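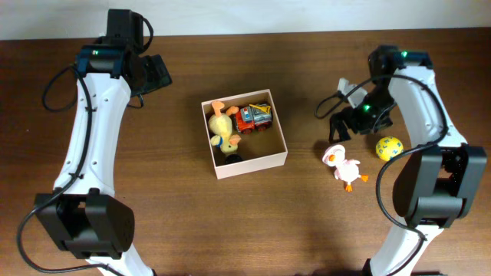 Mi-kyung Maeng asks whether a robot could tidy her bedroom by the end of August. The short reply is no.

Putting toys in a box is a chore made of small jobs. A robot must find each toy, choose where to hold it, close its gripper, lift, move over the box and let go. A plush duck is soft and bends when squeezed. A toy truck is hard and keeps its shape. A ball can roll away. Each one needs a different grip.

At the Drorwood workshop, two arms were given 100 tries at putting one soft toy in a box. They did it 80 times. With toys they had not practiced on, the score fell to 39.

Shop work can be easier for a machine. In a factory, the same part may arrive in the same place all day. Bedroom floors change every day.

Robots can do parts of some chores now. A whole bedroom, with socks under the bed, is still a job for a person.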